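Tabletop condiment rack

A tabletop condiment rack is a small, open shelf unit that stands on a table or counter and holds jars of dry or liquid seasonings. It is distinguished from the wall-mounted spice shelf by its feet, which rest directly on the work surface. 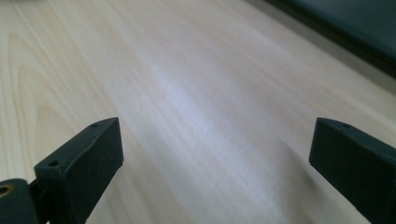
Mahasneh, August

The two-tier form is the most common. An upper shelf with raised lips keeps jars from sliding off, and the lower level is left open at the front.

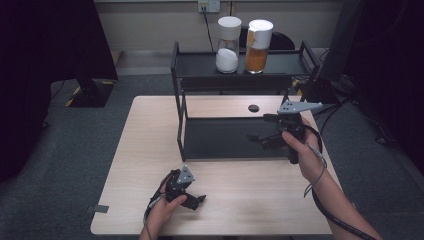

Clear glass is preferred for jars because the fill level can be read without opening them. Lids are often white, and a strip of tape may serve as a label — sugar and salt are easily confused.

The Sikex pattern, introduced by the Baver workshop, has an upper shelf 12 inches long. The workshop recorded 2,385 units in its first catalog.

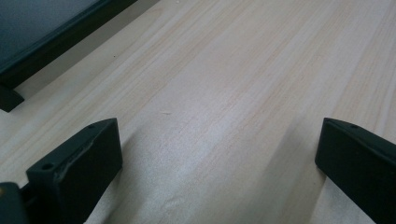
According to Brivirine, a rack should be lifted and the table beneath it wiped every 7 days, as spilled sugar collects around the feet.

Liquids are kept in smaller covered cups when they are in use and are generally placed on the table in front of the rack.

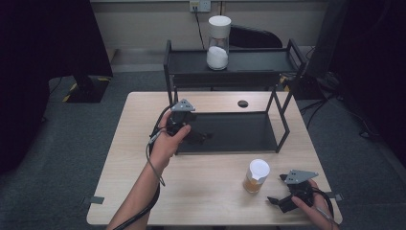 Baver advises against this arrangement on narrow tables and recommends leaving 5 inches clear at the front edge.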